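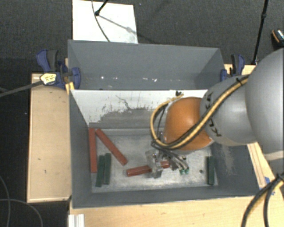

Repainting the inside of a scuffed block bin

A bin that has blocks dropped into it and scooped out again all day loses its paint from the bottom up. The top of each wall keeps its coat, the lower part goes back to grey, and the floor gets scuffed. It still holds blocks, but the loose flecks end up on the blocks and then on everything else. Repainting the walls takes an evening and a morning, most of it waiting.

These notes are for open-topped metal bins with sloping sides, the sort that stand in pairs between work surfaces. If yours are plastic, stop at the washing stage, as the primer used here won't hold on plastic.

What you need

A bucket of warm water and washing-up liquid
Two or three old cloths
A plastic scraper
100 grit abrasive paper and a cork block
Masking tape, 50 mm if you can get it
Metal primer (we use Tollevex grey)
White enamel, satin (Wultley 3695 is a fair match for our old coat)
A 2 inch brush and a small foam roller
Gloves and a dust mask

Before you start, find out what the old paint is. If the bin came second-hand and you don't know its age, use a lead test kit before sanding any of it.

1. Empty the bin

Take out all the blocks and sort them by colour as you go, red in one tray and green in another. It saves doing it later. Wipe each block with a damp cloth and look at the long edges, where paint from the walls tends to stick. A block with a sharp chip in it will scratch the new coat, so rub the chip smooth or leave that block out.

If you have a second bin, put the blocks in there and carry on working from it. Do one bin at a time.

2. Lift it out if you can

A bin that drops in between two benches can usually be lifted straight up. Check underneath first for screws or a strip of sealant. If it won't come out, tape newspaper over the surfaces on every side, especially bare pale wood, which takes a paint mark and keeps it. Cover any carpet close by as well.

3. Wash it

Wash the walls and floor with warm soapy water, working from the top down. Brownish scuffs will often come away with a bit of rubbing, so try that before reaching for the abrasive paper. Get into the corners where the walls meet the floor. Rinse with clean water and dry with a cloth. If the floor has a hole in it, put something underneath before you pour any water in.

4. Scrape and sand

Run the scraper along the edge where the old white stops and the bare metal starts. Anything that lifts should come off now. Then sand along that edge until you can't feel a step with your fingertip. It doesn't need to look even, only to feel flat.

Thin scratches can be sanded over. A deep one needs a smear of metal filler, left to harden and then sanded level. On the walls that still have sound paint, a light rub to take the shine off is enough.

Vacuum out the dust and wipe the bin with a barely damp cloth. Let it dry.

5. Mask the floor

We leave the floor bare. Paint there never lasts, and the new coat on the walls stays cleaner without flakes coming up from below. Run the tape tight along the bottom of each wall and press it down with the handle of the scraper.

If you only want the far wall white and the others grey, as ours are, tape down the corners too.

6. Prime

Brush primer into the corners first, then roll the flat parts. Keep it thin. Sloping walls are easier than upright ones but you will still get runs at the bottom if the roller is loaded. Leave it for the time on the tin. Ours was touch dry in two hours.

7. Paint

Put on the first coat of enamel in the evening and leave it for 18 hours. Rub it down very lightly, wipe, and put on the second. Pull the tape off while the second coat is still soft, back on itself and slowly, or it will take the edge with it.

8. Put it back

Give the last coat as many days as you can before the blocks go in. It will feel hard well before it is. We finished ours on a Thursday and left it until the following week.

When you do refill it, lay the first few blocks on the floor by hand. After that they can go in however you like.

Touching up

Keep the end of the enamel in a small jar with the lid tight. A dab on a fresh chip every month or so holds off the next full repaint. The strip just above the floor goes first, so look there.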